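Chapter 7
Putting Things Back: Can Machines Do the Chores Yet?

Before you read

Think about the last time you tidied up after a small job around the house. Maybe you hung a shelf, or tightened the wobbly leg of a kitchen chair. The job itself probably stays in your memory. The putting away probably doesn't, because your hands did it while your mind had already wandered off to lunch. Keep that memory handy as you read, since we will come back to it more than once in this chapter.

In Chapter 6 we spent a good deal of time in the Bronden warehouse, where machines move sealed boxes of known size along known paths, and do it very well indeed. It would be easy to come away from those pages thinking that the home must be next, and that a machine able to shift 3000 boxes in a shift could surely manage one drawer of spoons. Caroline Langat, who taught shop classes for 20 years before she began working with machines, likes to tell her students that the drawer of spoons is the harder job. Most of them don't believe her at first, and I didn't either!

So let us slow down and look at one modest chore: dealing with a case of hand tools, the kind that opens like a book and has a spot for everything.
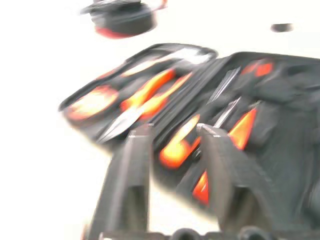
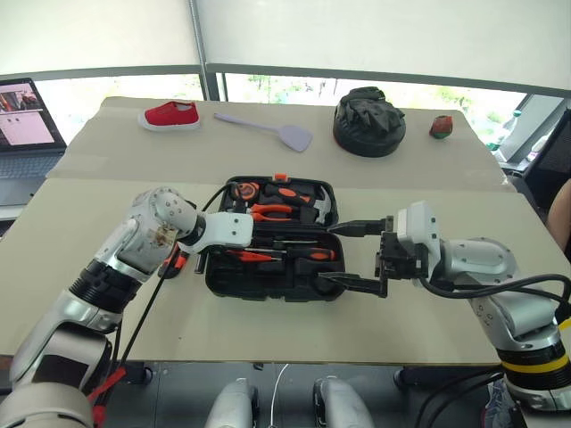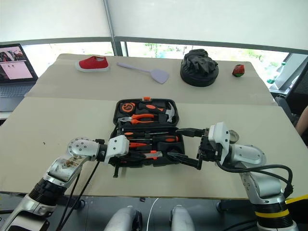

A chore, for the purposes of this chapter, is any small job that has to be done again and again, in a place arranged for people, with things that are never quite where they were last time. That is a homely definition, and you may want to improve on it as you go along. Notice how much is packed into the last part of it. A screwdriver has a thin shaft at one end and a fat handle at the other, a claw hammer carries its weight in its head, and a tape measure is a round lump with no handle at all, yet a tool case like this one asks the same pair of fingers to cope with all of them. You and I change our grip for each without a thought. A machine with two straight fingers has to come at every tool from a direction that suits those fingers, and it must do so without bumping whatever lies next door. Then comes the strap or the molded hollow, where being off by the width of a pencil line can mean the tool won't go in.

Kheri Kariuki, a repairman whose letters you will meet in Section 7.3, puts the matter from the other side. "I never look at the case," he writes. "I push until it feels right." There is a whole lesson in that second sentence, and we will take our time over it. Feeling that something is right — a click, a bit of give, a snug fit — is a kind of knowledge that people pick up very young and find very hard to explain to anyone else.

Now, is the answer to our question yes or no? I am afraid it depends on what you mean by "do." A machine that finishes a chore once, on a good day, with someone standing by, has done something worth admiring. A family or a busy shop wants more than that. They want it done tomorrow too, with the lid half shut and a different hammer in the pile. Throughout the chapter we will keep these two meanings apart, and I would ask you to do the same whenever you read a cheerful headline on the subject.

Words to know in this chapter
chore, grip, clearance, fit, recovery, supervision

Section 7.1 What the Hand Already Knows

Let us begin with your own hand, and with a pencil. Lay the pencil flat on the desk and pick it up as if you were about to write. Do it 20 times if you have the patience, and watch what your thumb does just before the pencil leaves the desk.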